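Prerncombe Textile Care Forum > Folding and Storage > Work surfaces

Thread: White cover on a wooden folding table, black items only. Worth it?

selvage_36
Posted 23 October 2025

I fold table linens for a small event rental operation. Most of the stock is black polyester, with some black cotton napkins. The folding table is light wood with a clear finish, slightly glossy. I am considering a matte white cover over the whole top, leaving only the wood border exposed.

Reasons for asking:

Lint. Black cloth shows everything, and on bare wood I can't see what is on the table before the cloth goes down.

Edge contrast. I want to see the fold line against the surface without leaning over it.

Friction. The finish is slick enough that the bottom layer walks when I pull the top layer across.

The current batch is 496 pieces and I fold alone. Anyone running a similar setup? Interested in material, how you fix it down, and whether it slows you.

drumhead
Reply 1

Matte white vinyl, stretched and stapled under the lip. Have used it since July. Contrast is fine. Friction is higher than varnished wood and lower than cotton canvas. Wipe it with a damp cloth at the start of the shift and let it dry fully. Vinyl holds a film of water longer than you expect and polyester will pick it up.

Don't use gloss. Glare off gloss white is worse than no contrast at all.

warp_and_waft
Reply 2

I'd disagree with vinyl for this. It builds static with polyester in dry weather, and static is what pulls the lint in to begin with. I use a heavy cotton cover, white, washed weekly. Grip is better. The bottom layer stays where you put it.

drumhead
Reply 3

Cotton sheds. You are putting black cloth on white fiber. How many of your pieces get a second pass with the roller?

warp_and_waft
Reply 4

A new cover sheds for the first two or three washes. After that, very little. I wash mine four times before it goes on a table. I roll every black piece once before it's bagged no matter what surface it was folded on, so there is no second pass to count.

selvage_36
Reply 5

Humidity in the room is low from now until spring, so static matters. Has anyone measured the difference in fold time? I'm not going to change the table for a cosmetic improvement.

hilleylinens
Reply 6

We timed it at Hilley. 200 black napkins on bare wood, then 200 on a white covered top, same person, same fold, consecutive mornings. The covered top was faster by nine minutes over the lot. Most of that was corner alignment. On bare wood she was lifting the edge to check it. On white she wasn't.

One person and one trial, so treat it accordingly.

pressroom_b
Reply 7

Consecutive mornings means the second run had the benefit of the first. You'd need to reverse the order and repeat.

hilleylinens
Reply 8

Agreed. She had been folding that napkin for six years before the trial, so I doubt practice accounts for nine minutes, but I can't rule it out. I haven't had a slow enough week to repeat it.

pressroom_b
Reply 9

The other variable is light. White under a single overhead fixture throws back more light at the top of the table than at the near side, and the cover goes gray in patches. Black cloth then reads as one flat shape and you lose the inner creases. I moved my lamp to the left at a low angle. Creases show as a line of sheen and you can see whether a layer has doubled under.

Before buying any cover, try the lamp.

selvage_36
Reply 10

Tried the lamp this evening on bare wood. It helps with creases. It does nothing for the outline, and the reflection off the finish is distracting. The two fixes seem to address separate problems.

oblong
Reply 11

Correct. Lamp for the interior of the fold, surface for the outline.

On fold order, which nobody has raised: if the outline is coming out with a peak along one side instead of a straight edge, the cloth was off grain at the first fold. Squaring it at the third fold only moves the error inside the stack. Open it, find the hem, match hem to hem, and smooth from the fold outward. With a good contrast surface you catch this at fold one.

warp_and_waft
Reply 12

Or the cloth was hemmed out of square at the factory. We had a batch of Sopacua rounds and squares where none of the squares were square. You can match hems all day on those and still get a peak. I fold them to the center line and ignore the hem.

oblong
Reply 13

Folding to the center line leaves the hem stepped, and it marks the layer above it in storage. I'd sooner have a small peak on the outside of the stack.

warp_and_waft
Reply 14

It marks if you stack them too high. I keep mine to ten.

drumhead
Reply 15

Stack height depends on weight. Ten table covers is a lot. Ten napkins is nothing.

flatgoods
Reply 16

Late-season data point on fixing method. I ran a cover from Flellatell for two years, the kind with an elastic skirt. It was convenient to wash but it crept toward the front of the table during use, and by afternoon there was a ridge under the work area. A ridge under the cloth prints straight into a black polyester fold. Went to a flat cover with hook and loop strip on the underside of the table. No creep.

Leave the border bare, as the original post suggests. A bare wood edge gives you a straight reference line for squaring the first fold. If you cover it you lose that.

selvage_36
Reply 17

The reference line is the main reason I want it exposed. The hook and loop would have to sit on the top face in that case, inside the border. Does the strip telegraph through?

flatgoods
Reply 18

It will if you fold over it. Keep the strip two inches clear of the working area. Or use thin double-sided tape and accept that you replace it at every wash.

pressroom_b
Reply 19

Tape residue on a finished wood top is a nuisance to remove. Test it on the underside first.

selvage_36
Reply 20

Decision: cotton cover, prewashed, taped inside the border after a test on the underside. Lamp on the left. The full inventory is 2,408 pieces, so if the cover adds any time per piece I will know soon enough and it comes off.

Mocked it up with a loose cover to check outline contrast before cutting anything. One black cloth, no lamp yet. Outline is clear, and the creases are readable without the lamp, which I did not expect. Drumhead, I'll report on lint after the first full batch.

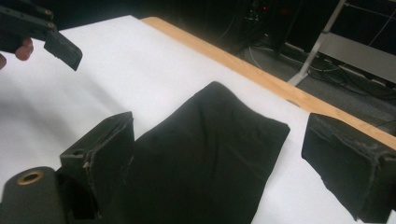

Folded black cloth on the white top, bare wood edge at upper right.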